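The Flestislow Round Bread Basket Liner

Washable cotton, sewn in our Grerik workroom

We have been making liners for bread baskets longer than we have been making anything else, and the Flestislow is the one people write to us about. It is a plain round cotton liner with a drawstring hem and a deep skirt that folds back over the rim, so it stays put when somebody reaches across the table for the last roll. We sew it from a mid-weight cotton that has already been washed once before it is cut (you will still want to wash it yourself before the first use, of course, as you would with any new kitchen cloth).

The idea came out of a very ordinary annoyance. Woven baskets are lovely things to put on a table, but crumbs and seeds work their way down into the weave, and then you are standing over the sink with an old toothbrush, wondering why you didn't just use a plate. A liner takes care of all that. Lift it out by the string, shake it over the back step, and the basket is ready for the next meal.

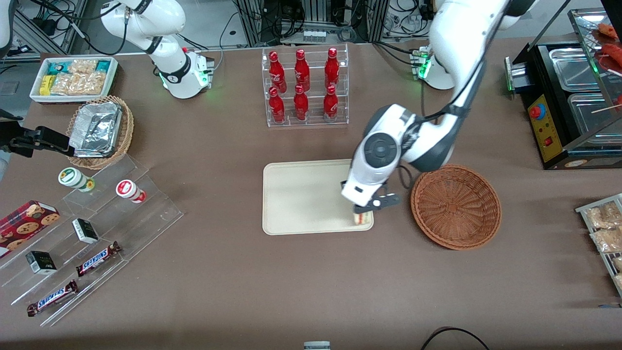 Reading time: 3 minutes

Which size do I need?

Turn your basket over and measure across the base, then measure how tall the side is. The small Flestislow suits a base of 20 cm and the large suits a base of 40 cm. If yours falls somewhere in the middle, go up a size and pull the string a little tighter - the extra cloth gathers nicely and gives you more to fold over warm rolls. Oval baskets are a different shape altogether and are better off with our Vurklow liner, which has a longer cut and ties at both ends.

Colors

Oatmeal, soft white, barn red and a narrow blue stripe we call Vigfúsdóttir, after the old pattern book we found it in. The stripe is woven in, so it looks the same on both sides. We do get asked for green every September, and we are still looking for one we like well enough.

Washing and care

Machine wash at 60 °C with your dish towels. Tumble dry on low or hang it up, whichever you have room for. Please skip the fabric softener, as it leaves a coating on the cotton and you don't want that next to your bread. Butter marks come out best if you rub in a drop of dish soap and leave it overnight. Iron it if you enjoy ironing!

Good to know

The basket is not included. Spare drawstrings are sold in pairs, and you can thread one with a safety pin in a couple of minutes.

Item number: 983
Material: 100% cotton, cotton cord
Made in: our own workroom, Grerik
Goes well with: Vurklow oval liner, Grerik tea towel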